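Foro Juegos de exterior > Discos y lanzamiento

Tema: ¿Qué disco para empezar de cero?

paulina_67
¡Hola a todos! Me he enganchado a lanzar discos en el parque y quiero comprarme los míos. ¿Empiezo con uno ligero o voy directa a uno de 175 gramos?

Senad Bošković
¡Bienvenida! Yo cogería el de 175 sin pensarlo. Vuela recto, aguanta el viento y te dura años (el mío va por los 11 y sigue dando guerra). Y el color, que parece una tontería, importa muchísimo: el morado es mi favorito de siempre.

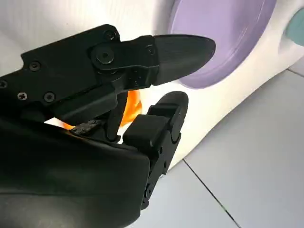
En césped seco lo encuentro enseguida, y con cielo nublado se sigue de maravilla. Empieza con lanzamientos cortos, a 6 metros, y ve alargando cuando la muñeca te responda. ¡Engancha una barbaridad!

istirance
Con lo del color no estoy nada de acuerdo, Senad. Al atardecer el morado se te pierde entre los arbustos. Amarillo o naranja, siempre. En lo del peso sí, 175 y a disfrutar.

millness26
Pues yo discrepo en el peso, jaja. A mi sobrina le di uno de 175 y lo soltaba a media vuelta. Con uno más ligero se lo pasó en grande y en julio ya pedía el grande.

Senad Bošković
Para críos te lo compro, pero paulina parece mayorcita :) Y de jugar al atardecer nada, ¡yo soy de madrugar!

paulina_67
¡Mil gracias! Me voy a por el de 175... y en morado, lo siento, istirance. El sábado lo estreno y os cuento.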